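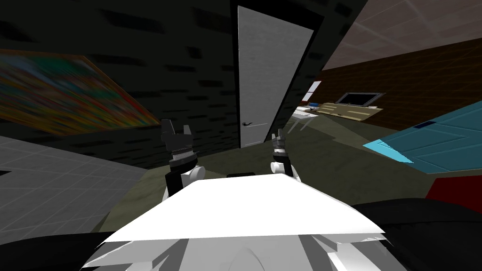
Nurby House Shares: Frequently Asked Questions

Most of these come from people who have just got their keys, or who are thinking about it and would like to know what they're letting themselves in for. If yours isn't covered, write to Úna Lenihan at the lettings desk. She reads everything, including the ones sent at 3 a.m. about the neighbour's wind chimes.

What is included in the rent?

Water, heating, electricity, broadband, council tax and a cleaner for the shared areas once a fortnight. Your own room is your own business until we inspect it.

Is there a cap on the heating?

There's a fair use limit, and it's a generous one. Last winter two houses went over it. One had a faulty thermostat. The other had a tenant growing chillies.

How much is the deposit?

£298 for a standard room, whichever house you're in. It goes into a protected scheme within 30 days of you paying it, and you'll get a certificate by email. Please keep the email. We can send it again, but you'll have to ask, and you'll be asking on the same afternoon as everyone else who is moving out.

Can I choose my housemates?

No, and they can't choose you. We do ask everyone a few questions beforehand about working hours, smoking and how they feel about noise. People tend to describe themselves as "easy-going, quite tidy". We take this into account.

If you're applying with a friend, say so on the form and we'll try to put you in the same house. Endik Road has the most rooms and is usually the best bet. Aguirre Terrace is smaller and people rarely leave it, possibly owing to the bath.

Who sorts out arguments?

You do, to begin with. Talk to each other, out loud, in the kitchen. Notes on the fridge are allowed but have never, in our experience, improved anything, and the ones with underlining make it worse. If you've tried talking and it's still going badly, Úna will come round and sit at the table with you. Most disputes are over by the time the kettle has boiled.

Whose milk is it?

We can't get involved in milk.

Can I have a pet?

Fish, yes. Cats and dogs, only at Plornusik Lane, and only if everyone already living there agrees in writing. Rabbits used to be allowed. We had the skirting boards replaced and now they aren't.

Can I paint my room?

Yes, if you ask first and use something that can be covered in two coats. Black can't. Neither can the orange somebody put up at Endik Road, which still comes through on sunny days.

Can I put up shelves?

Ask us and we'll do it. We'd like to know what's behind the plaster before you find out with a drill.

Can people stay over?

Guests are welcome for up to three nights in a row. After that they're a lodger – and lodgers aren't covered by the agreement or by the patience of the people queuing for the shower. Tell your housemates in advance if you're having more than one person.

Something is broken. What do I do?

Use the repairs form, and add a line on what it was doing before it stopped. "Washing machine broken" means we send someone to look, and then send someone to mend it. "Washing machine fills but won't spin" usually means one visit.

For a leak, a smell of gas or no heating in cold weather, ring the emergency line straight away. For a squeaky hinge, don't. The call-out charge is not small and it will come back to you.

Where do the bikes go?

In the shed, or in the rack by the side gate. Not in the hall. The fire officer was quite clear about the hall.

How much notice do I have to give?

One full month, in writing. A text counts. Telling the cleaner doesn't. June is our busiest month for people moving out, so if you want a particular slot for your check-out, get in early.

Will I get my whole deposit back?

Most people do. Where we take something off, it's nearly always for cleaning, and the oven comes top of the list every year.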